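Gallery: Tables, Plates and Small Things
Selma Spahić

These notes go with the pictures I took and gathered while putting together a small set of tableware and play food for the Sketholm reading room. The room has one long counter, a sink and a low shelf, and people asked for things that could be left out all day and wiped down quickly. Most of the pieces came from a Babić clearance box I bought in February. A few came out of my own cupboards.

The captions are short. If you want to know where something came from, write to me at the desk and I will look it up in the notebook.

Shelf liner
I cut the liner from one roll of plain Vondometti paper. It is 60 cm wide, which left a strip over on each length, and I used the strips in the drawers. It does not stick, so it can be lifted out and shaken over the bin. The corner by the sink curls a little when the window is open.

Cups
We kept the short ones. The tall cups tipped too easily on the tray and went back in the box. The handles are thick enough for small hands, and they stack if you turn every other one around.

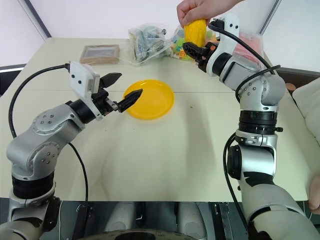

Plates were the hardest thing to settle on. I wanted one color for the whole set so that a missing plate would be easy to spot at closing time. White was out because it disappears on a white table, and the pale green ones I tried first looked gray under the ceiling lights. The round yellow plate won, since it shows up well and the raised rim keeps things from rolling off. It is plastic and shallow, fine for crackers or cut fruit but no good for soup. The yellow piece toward the back, the one that looks like a corn cob, is close enough in color that the two go together.

Play food
This lives in the basket on the low shelf. The bread slices are the favorites and have gone a bit fuzzy at the edges. I took out anything with small parts. The tomato has a dent that was there when it arrived.

Cloths
Three cotton cloths from Flidgate, washed at 60 and hung on the rail. They are 100 percent cotton and have shrunk slightly. I would buy the same ones again in a darker color.

Still wanted: a tray with handles, and a lid for the large bowl. The old lid cracked across the middle and I have not found one that fits.

Page last changed 18 Mar 2021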